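Hirnthorpe Soap FAQ
Last updated 21 March 2025

Do you post to Tasmania?
I do! Same flat rate as the mainland, it just takes a couple of extra days. Orders over 200 grams go in a box, anything smaller goes in a padded envelope.

Why did my bar go soft?
It's sitting in water, I'd bet. Cold process soap has loads of glycerine in it and it drinks up whatever's in the dish. Pop it on a rack with a bit of air underneath and it'll firm up again.

Is the lavender one okay for bubs?
I leave the scented bars for grown-ups, personally. The plain olive oil one has no fragrance or colour, but please check with your GP or chemist first if bub has eczema.

What happened to the Nolte bar?
Gone, sorry! I couldn't get the same clay after January and the new stuff turned every batch a sad grey. I've still got 2 end pieces in the cupboard and I'm keeping them (my favourite, can you tell?).

Can I order custom favours for a wedding?
Yes please, I love doing these. I need six weeks for curing plus a week to wrap, so get in early.
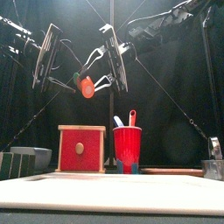
Minimum order is 300 grams per scent, and you can mix the ribbon colours however you like. If you want names on the labels, email me the spelling exactly as you'd like it printed.

Can I pick up?
Saturday mornings, side gate, mind the dog.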